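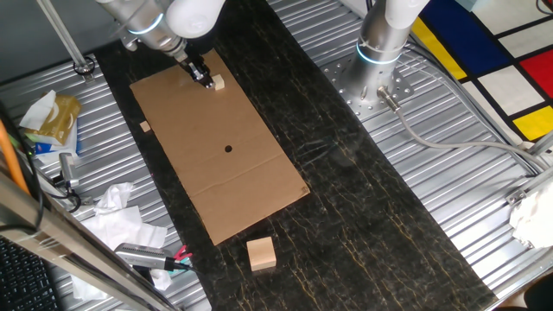
Viel zu spät sei das alles gekommen, meint Charoen Chaimongkol, man habe im Februar noch Kartons angenommen und dann stand plötzlich der Zettel an der Tür. Die Altpapier-Annahme von Tresis am Bahnhof ist seit dem 3. März 2025 zu. Vorerst, heißt es. Wie lange - offen.

Grund laut Betreiber: die Presse defekt, Ersatzteil bestellt, Lieferung unklar. Im vergangenen Jahr kamen dort fast 228 Tonnen Pappe und Papier zusammen, das meiste von kleinen Läden aus der Altstadt. Die müssen jetzt zum Hof von Zakis fahren, 2 Kilometer weiter, Zufahrt nur über die Mühlgasse. Angenommen wird dort bis 18 Uhr, Kartons bitte flach und gefaltet. Nasse Ware geht zurück.

Für Privathaushalte ändert sich nichts, die blaue Tonne wird normal gelehrt. Gewerbekunden mit Vertrag zahlen bei Zakis den alten Preis, alle anderen 90 Euro je Tonne. Chaimongkol will trotzdem erst mal im Keller stapeln.

Die Stadt prüft nach eigenen Angaben einen zweiten Container am Festplatz, eine Entscheidung gibt es noch nciht. Fragen nimmt das Umweltamt telefonisch entgegen, vormittags.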